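## Equipment planning: hands, spares and the second arm

16/09/2023

The Civel project needs its equipment list settled before the new budget opens, and the largest line on it is hands. 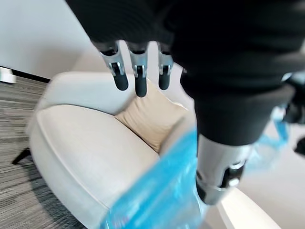

We run one arm with one multi-finger hand at present. If the hand is out for repair, the household tasks stop and the arm is only good for calibration work. In April we lost 10 working days that way while a thumb joint was replaced.

Two suppliers have quoted. Durard offers a complete second hand with a 33-week warranty and a delivery time of 32 days. Bednárik would sell us the same class of hand at a lower price, but repairs go back to the factory and we pay shipping both ways. Over two years the totals come out close. The current plan is to buy from Durard and keep the old hand as the spare.

Fingertip pads are a separate line. Tidying up soft furniture is easy on them, and thin plastic bags are no trouble for wear either, but hard kitchen items are. We have been ordering pads one set at a time and paying the small-order fee on each. The new budget has a single order for the year.

Consumables for the tidying tasks have been left out of past budgets and bought from petty cash. Bags, cushions, towels and cups will now have their own line of 1000 euros. Please send receipts against that line and stop using the general one. Used furniture is fine for the living room area and should be bought locally where possible.

The second arm is not in this round. Arby, our planning sheet, shows that the present arm sits idle for much of the week, mostly between task changes. More hours on the arm we have will cost less than another one. We will look at the figures again once the spare hand is in use.

Still open: whether the service contract should cover the wrist cabling, and whether the wrist camera gets a spare of its own. Anyone with a view on either should add a note to the sheet before the order goes out.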